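Cukivel Hartwachsöl Urley, seidenmatt

Artikel lieferbar, Versand innerhalb von zwei Werktagen

Das Hartwachsöl Urley ist für Tischplatten, Arbeitsflächen und Regale aus Massivholz gedacht. Es zieht in die Oberfläche ein und lässt die Maserung sichtbar. Geeignet für Ahorn, Birke, Buche, Eiche und Kiefer. Tropische Hölzer bitte vorher an einer verdeckten Stelle testen, manche Inhaltsstoffe verzögern die Trocknung.

Gebinde: 0,75 Liter oder 2,5 Liter
Glanzgrad: seidenmatt
Farbton: farblos, feuert helle Hölzer leicht an
Ergiebigkeit: 14 Quadratmeter je Liter bei einem Auftrag
Trocknung: über Nacht zwischen den Aufträgen
Volle Belastbarkeit: nach 5 Tagen
Verarbeitung: Pinsel, Rolle oder Baumwolltuch

Verarbeitung
Fläche bis Körnung 180 schleifen und gründlich absaugen. Öl aufrühren, dünn in Faserrichtung auftragen, nach zwanzig Minuten den Überstand mit einem fusselfreien Tuch abnehmen. Am nächsten Tag mit dem grünen Pad leicht zwischenschleifen und ein zweites Mal ölen. Stirnholz braucht meist einen dritten Auftrag. Nicht unter 14 Grad verarbeiten.

Getränkte Tücher können sich selbst entzünden. Flach ausgebreitet im Freien trocknen lassen oder in Wasser einlegen.

Pflege
Im Alltag reicht ein feuchtes Tuch. Scheuermilch und Mikrofaser greifen den Film an. Matte Stellen lassen sich einzeln nachölen, die ganze Platte muss dafür nicht abgeschliffen werden. Passend dazu führen wir die Pflegeseife Killel im Halblitergebinde.

Preis
0,75 Liter: 33 Euro
Preis für 2,5 Liter auf Anfrage. Der Preis gilt bis Ende October-Aktion, danach laut Liste.
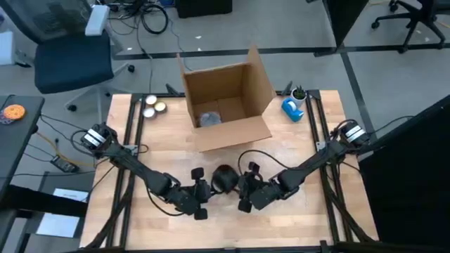

Talha Ansari schreibt, bei seiner Eichenplatte habe der zweite Auftrag deutlich länger klebrig gewirkt als der erste, er habe wohl zu dick gerollt. Mit dem Tuch sei es beim nächsten Brett sauber gelungen.

Unsere Antwort dazu: Beim zweiten Auftrag genügt die halbe Menge. Klebt die Fläche nach einem Tag noch, mit wenig frischem Öl anlösen und sofort trocken abreiben.

Angebrochene Dosen gut verschließen und kühl, aber frostfrei lagern. Fragen zur Verarbeitung beantwortet Fahad Talpur über das Kontaktformular.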